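Hirkside physios get direct referral rights for hand patients

Physical therapists at the Hirkside clinic will be able to send patients straight to a hand surgeon from April, without going back through a family doctor first.

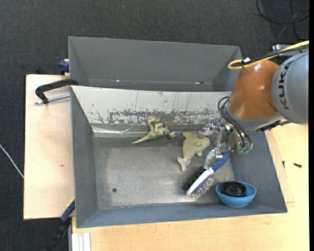 Bláthnaid Hanrahan told the clinic's newsletter that the old route had been wearing people down. Patients with a trapped nerve or a stiff finger were seen by a therapist, sent back to the doctor for a letter, and then put on the surgical list, she said, and by then many had lost strength they could have kept.

The new arrangement follows a pilot that ran for 11 months and took in 1,117 patients with hand and wrist problems. Of those, 170 were referred directly to surgery. The average wait between the first therapy visit and the surgical appointment fell by 3 weeks, according to the clinic's report on the pilot.

Therapists who want to make direct referrals will have to complete a short course in reading nerve tests and X-rays. Cormac Horgan, who ran the pilot, will teach the first group in the Flanagan building. A second course is planned for the fall if enough staff sign up.

Not everyone is convinced. Younes Benjelloun, a family doctor in the town, said he supported the change but wanted to be copied on every referral – something that did not always happen during the pilot. The clinic says a copy will now be sent automatically on the day the referral is made.

Patients already waiting for a doctor's letter do not need to do anything. Their therapist will contact them if their case can be moved to the new route. Referrals for shoulder and elbow problems will still go through a family doctor, and the clinic has no date for changing that.

Questions about the course should go to Donal Cullinane at the therapy office, which is open until 4:30 p.m.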